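Wosville Neighbors' Letter
2/16/22

Eating more fish at home: what we learned from the winter survey

In the last letter we asked readers to tell us how often they cook fish, where they buy it, and what stops them from cooking it more. We received 247 answers, and I want to thank everybody who took the time. Some of you wrote long letters on the back of the form, and I have read all of them with pleasure.

The most common answer was that people like fish but are afraid of spoiling it. I understand this very well. When I moved to Wosville, I had grown up with fish on the table two times a week, but my mother was the one who cooked it. I had never bought a whole fish alone. The first one I made here was so dry that we ate it with half a jar of mayonnaise.

The second answer was about the smell. Many of you live in apartments with a small kitchen open to the living room, and the smell stays in the curtains until the next day. Several readers gave the same advice: put a small pot of water with vinegar on low heat while you cook, and open a window before you begin, not after. I have tried it, and it helps a little. Cooking the fish in the oven, closed in paper with some lemon and onion, helps much more. 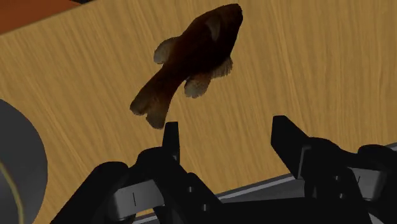

The question I was asked most often is how to know that a fish is fresh. The eyes should be clear and a bit rounded outward. The gills should be red or pink. If you press the side with one finger, the flesh should come back up. The smell should be mild, like the sea or like clean water. If the smell is strong in the shop, it will be stronger at home. Please do not be shy to ask the seller to let you look closer. At Ranjbar, on the corner by the post office, they will also clean the fish for you without extra cost, and they will give you the head and bones in a separate bag if you ask.

A good number of readers asked about frozen fish, and if it is a worse choice. In my opinion it is a good choice for a family that cannot shop every day. The important thing is to thaw it slowly, in the refrigerator, on a plate, during the night. Fish that thaws on the counter becomes soft on the outside while it is still ice in the middle. Dry it well with a paper towel before it goes into the pan.

On the price we had many different opinions. Some families said that fish is too expensive to eat every week, and I do not want to argue with anybody's budget. But the smaller and less famous kinds often cost much less than salmon, and they make a very good soup. Seventeen of you sent recipes for fish soup, and no two are the same! One reader from Mikholm puts in dill and a spoon of cream. Another uses tomatoes and says that cream in fish soup is a crime. We will print both of them and let you decide. 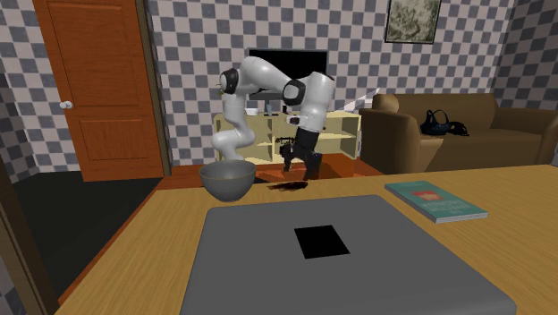 Where to eat was also an interesting part of the answers. More than half of you said that the family eats in the living room on most evenings, and some wrote this as if it was a confession. I do not think there is anything wrong with it. For this kind of meal I recommend fillets, or a stew that you can eat with a spoon. A whole fish with bones needs good light and some patience, so it is better for Sunday.

The recipes will come out as a small booklet, which the print shop Tanari is preparing for us now. We have ordered 2,000 copies, enough for every household that receives this letter. It should be ready in August. Before that, we will print one recipe in each letter, starting with the baked fish in paper.

If you have a recipe that you did not send yet, we can still take it. Please write the amounts clearly, and tell us for how many people it is. Three of the recipes we received say only "enough fish," and I would be grateful if the authors could contact us.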